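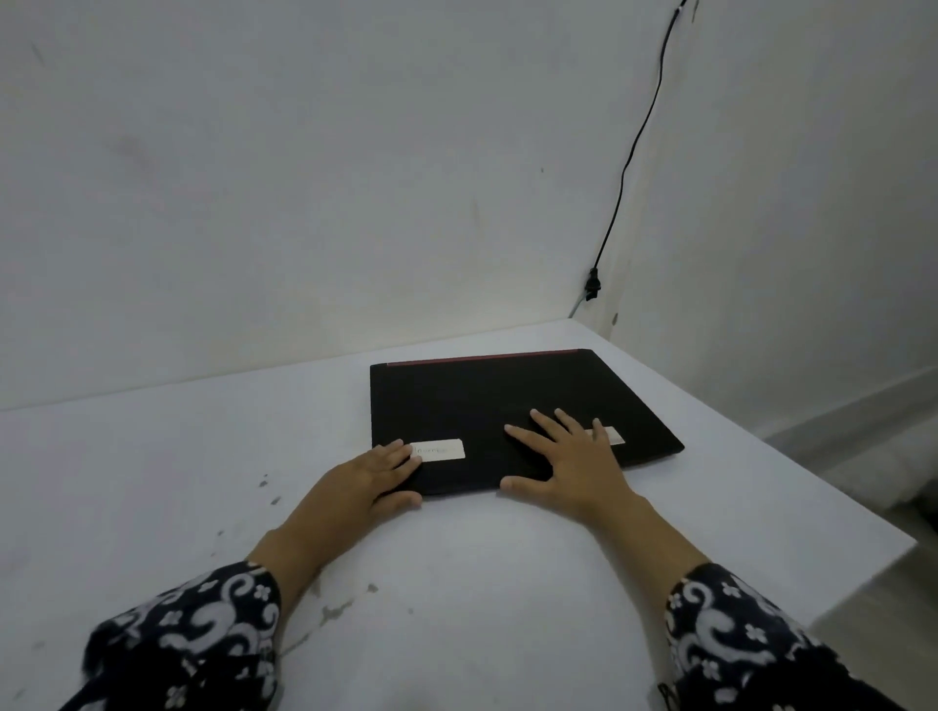
*Start pose: lid closed, one hand on each side of the front half.*

## Recording the closed-laptop task by hand

The Gyamfi set covers short two-handed jobs on a table. A person does the job wearing the head camera, and the recording is later mapped to the two arms in the Masholm cell. Laptops get their own page because a flat, dark object on a pale table gives the hand tracker very little to work with.

### Before you start

1. Clear the tabletop of everything except the laptop.
2. Place the laptop closed, with the hinge side toward the wall. Turn it a little between takes.
3. Put on the head camera and tighten the strap. Look down until both wrists and the whole lid are in view.
4. Start the Gasesance recorder and wait for the tone.

Leave labels on the lid. They help the tracker hold orientation when the logo is too dim to pick up.

### One take

Rest your hands on the lid for a slow count of two. This is the start pose, and the segmenter looks for it. Then move to the side grip: fingers over the left and right edges, thumbs on top. Keep both wrists low and your elbows off the table.

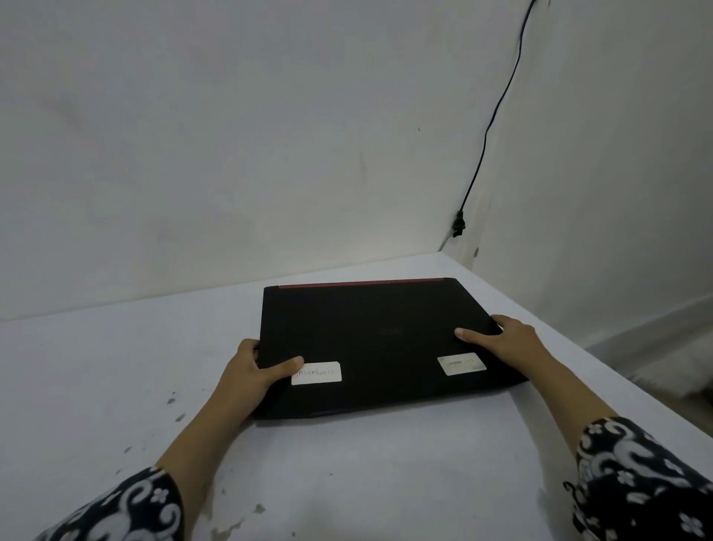

Move at half your normal speed. The arms replay at recorded speed for the first 500 ms of each segment, and a quick start trips the force limit. If you need to change grip, stop, change it, and stop again before going on. A grip change made while the laptop is moving can't be segmented and the take is lost.

Finish with the lid closed and both palms down. Hold for two counts, then lift your hands straight up.

Record 20 takes per position. After every 10, take the camera off and rest your neck – head angle drifts as people tire, and the front edge of the laptop is the first thing to leave the view.

### Changing position

Use at least two positions per session. Move the laptop along the table, and turn your whole body to face it. Turning only your head puts one forearm across the other in the image. 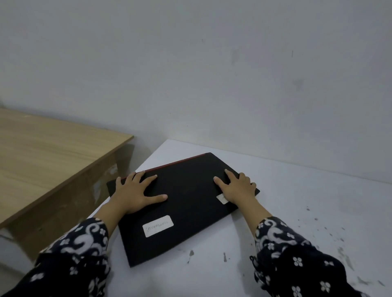

*Palms down, second table in view at left.*

A second surface in the background is fine as long as the laptop stays on one table for the full take.

### Checking the takes

Open the session in the recorder and step through each take. Reject it if:

- either hand is out of view for more than 7 frames in a row
- the start or end hold is missing
- a sleeve covers the knuckles at any point

Loose cuffs are acceptable if they stay behind the wrist. Patterned fabric has caused no tracking faults so far.

Name the session with the site code first (Gandadcombe is GDC), then the object, then the position number. Rejected takes stay in the folder with the suffix `_r`. Seidu Sarpong runs the replay on the arms and will send back the take numbers that need to be recorded again.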